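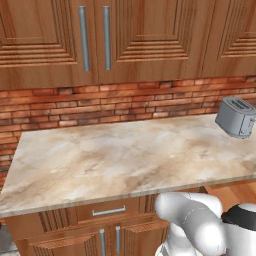
# arnden-recipes

I grew up with my gran's recipe tin, and when I moved to Arnden I started borrowing other people's. I'd type the cards up in the evenings, give the tin back, and get lent another one (usually with a jar of something). This repo is where all that typing ended up: 300 recipes, plain text, one file each, with a CSV on top so you can search them without opening everything.

It's mostly puddings and cakes. If you want a balanced picture of what people in Arnden ate for tea, this won't give you one — people write down the things they're scared of getting wrong, and hardly anyone needs a card for boiled potatoes.

## What's in the folders

- `cards/` – the recipes, spelled exactly as written, including "choclate" and one heroic go at "bicarbonate"
- `clean/` – the same recipes with modern spelling and grams
- `index.csv` – title, type of dish, oven temperature, source tin, my notes
- `unsure/` – 20 cards where I can't read something that matters

Please don't cook from `unsure/`. One of them has either a teaspoon or a tablespoon of cloves in it and I'm not brave enough to find out.

## Units, sorry

I had a terrible time with cups. Some cards mean an American measuring cup, and some mean the cup that lived in the flour bin. I've left the number alone in `cards/` and put my best guess in `clean/`, with `guess` in the `unit_note` column so you can filter it out.

Oven temperatures were easier. Gas marks are kept as they are, so gas mark 6 stays `6` in `oven_raw` and becomes 200 in `oven_c`. "A good oven" is blank. "Hot but not Christmas hot" is also blank, though I'm very fond of it.
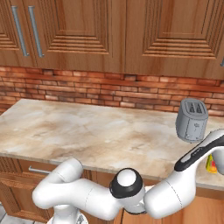

Eggs I haven't touched. Older cards probably assume smaller ones, and Khoa Giáp has been baking his way through the sponges to see how much it matters. His notes are in `index.csv` under `tested_by`, and so far he's done 50. He's much tidier than me, so if a note is in full sentences it's his.

## Using it

It's all UTF-8, commas in the CSV, nothing clever. This is enough to get going:

```
import csv
with open("index.csv", encoding="utf-8", newline="") as f:
 puddings = [r for r in csv.DictReader(f) if r["type"] == "pudding"]
```

Stijn Meijer wrote a little script (`tools/scale.py`) that doubles or halves a recipe. It works on `clean/` only, and it'll happily tell you to use half an egg.

## Things I know are wrong

The Tindall tin was typed up first, before I'd settled on any rules, and its line breaks are all over the place. There are also two parkins that I think are the same parkin — I've kept both until I can see the cards again.

## Permission and fixes

Everyone who lent me a tin said yes to sharing. Names and family notes have been taken out of both folders. Text is CC BY 4.0, the script is MIT.

If you spot a mistake, open an issue with the file name and the line. Next in is the Drammont tin, which I should have typed up by November.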